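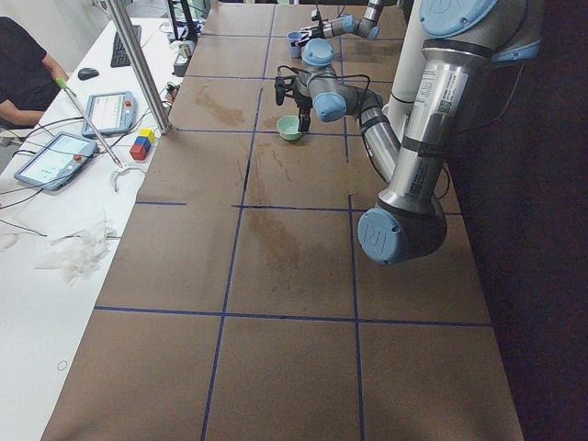 Notebook, February — Rindgate facade job, alignment and blend

Status at start of shift: both projectors hung on the Mallunville tower, power on separate circuits, signal run over fiber from the control tent. Media server is the Drosis unit from stock. Content version from the client is the one with the corrected window reveals. The older version is still on the second drive. Do not load it.

Warm-up
Lamps on at 6:40 pm. Left them on a flat gray field until the readings settled. Left unit reads slightly green against the right. Pulled green gain down 2 points on the left and matched by eye on the stone, then checked with the meter. Good enough for limestone. It would not pass on a white screen.

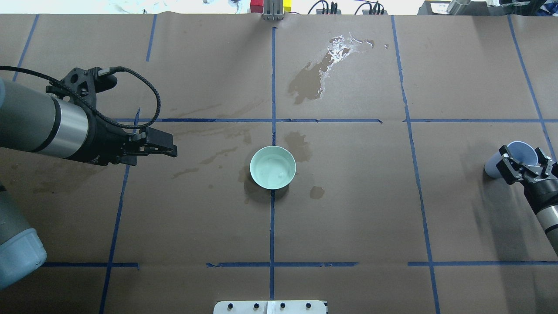 Geometry
Survey model from Witkowska loaded at full scale. Picked calibration points at the cornice corners, the door arch and the sills of the upper windows. First solve was poor. Cause was one point on the left sill, picked on the shadow line and not on the stone edge. Repicked, solved again, error dropped to where it should be. Remaining drift is in the pediment, where the model is smoother than the real carving. Corrected with a local warp mesh on the pediment only. Mesh saved separately from the solve so that it can be switched off if the tower moves.

The tower does move. With wind from the river side the image walks against the string course, then comes back. Added a guy line on the back leg and repeated the check. Better, still visible on thin white lines. Asked whether the content could lose the thin outline around the windows.
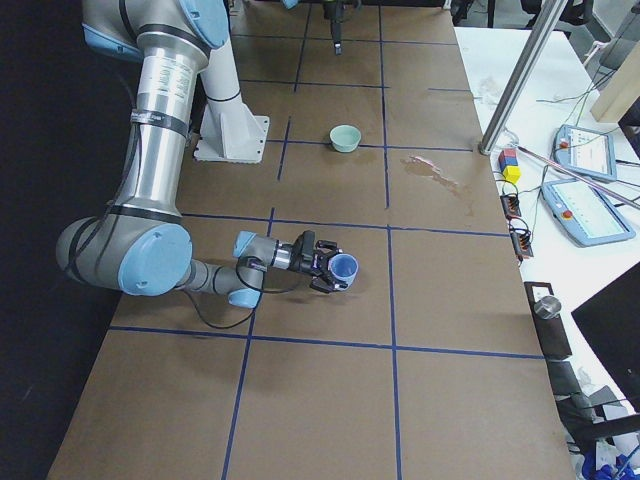 Rindgate answered that the outline stays, but they will accept a thicker line with a soft edge. New render due before the next rehearsal. Will test it on the upper windows first, as those show the drift most.

Blend
Overlap set across the center bay. Started with the default curve, which left a bright band down the door arch. Changed gamma on the blend in small steps until the band went away at 100 percent white, then checked at mid gray, where it came back faintly. Settled on a compromise that favors mid gray. There is very little full white in the show apart from the opening title.

Black level is the remaining problem. The overlap is lighter than the rest in blackout, and street lighting does not hide it once the square goes dark. Raised the black outside the overlap to match. This costs contrast on the star sequence.
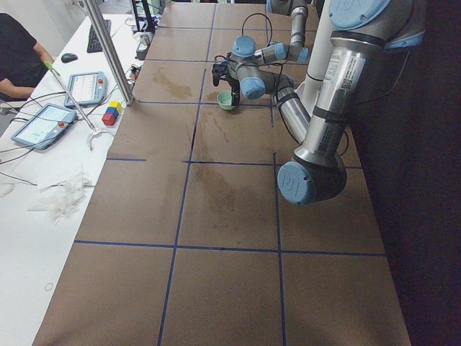
Playback ran through to the end with no dropped frames in the server log. Audio was late against picture by a constant amount at the front barrier. Entered the delay on the picture side and left the desk alone.

Open items
— thicker outline render, test on upper windows
— repeat point check after the tower has stood overnight
— spare fiber pair not yet tested end to end
— delete the old content version from the second drive once the client signs off

Projectors off at 11:15 pm, cool-down complete before power was pulled. Covers on.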